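Cleaning a kitchen worktop without streaks

I live in a rented flat in Coseck and my worktop is a dull, matte one. For a long time I cleaned it with too much soap, and every evening I saw gray traces under the lamp. The problem was the soap, which stayed on the surface and collected the grease again.

Now I use one small drop of dish soap in 40 ounces of warm water. Wipe with a well-wrung cloth, then go over it a second time with clean water — this second pass is the one most people skip. Dry with a cotton towel, always in the same direction. 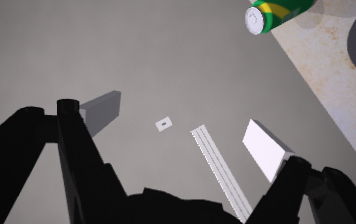

For dried spots of jam or egg, put a wet cloth on them and wait five minutes. Do not scrape with a knife. Lime around the tap needs white vinegar, half and half with water, but never use it on marble or other natural stone.

Pitchers that smell of old juice can be filled with warm water and two spoons of baking soda. Leave them overnight and rinse well in the morning.

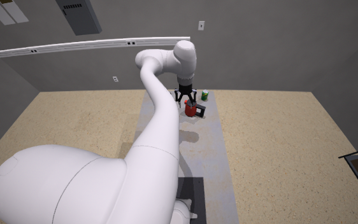 Written by the home editor, Fenis Household Pages

Please wash your cloths often. I boil the cotton ones every week in July, when the kitchen is hot, and every second week in winter. Let them dry completely before you fold them — a damp cloth in a drawer will smell by the next day.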